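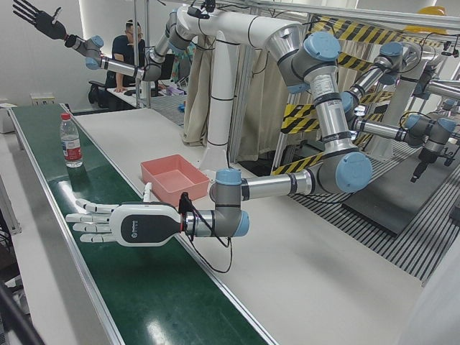 Calitach Wrist Cable Kit
Replacement set for two-arm conveyor stations
Sold by Rimach, spare parts and service

Contents: one wrist cable, 70 cm, with angled plug; 2 clamps for the forearm link; one strain relief collar; printed instructions.

Why we changed this part

In July we received a report from a customer, Stergiou, who uses a two-arm station for sorting bottles. During a slow move the hand stopped answering and kept its last position. The arm did not stop. It continued its path until the operator, Abla Atallah, pressed the emergency stop. No person was hurt, but one finger of the hand was bent and had to be changed.

Our technician Periklis Chrysikopoulos opened the connector and found two broken wires close to the plug. The old cable had no fixing after the wrist, so each turn of the last joint was pulling directly on the plug. In the tests at our workshop the same fault came back after 46 hours of continuous movement.

There was also a second fault, in the settings. The arm controller was not told when the signal of the hand was lost. This is corrected in the new version of the Todelent software, which stops both arms when one hand does not answer. The cable alone does not give you this stop. Please install both.

Before you fit the kit

Switch off the station and lock the main switch. Support the forearm, as it can go down slowly when the brakes are released. Do not hold the arm by the hand.

Fix the collar first, then the clamps. Leave a small loop at the wrist and turn the last joint by hand to both ends. The cable must not become tight, and it must not touch the belt or the rails in any position.

Stop using the old cable if you see the hand lose connection even one time, also if it comes back alone.

Availability

In stock. Customers with the old cable receive the kit without cost. Please write to Mathias Schwaiger in the service department and give the serial number of the arm.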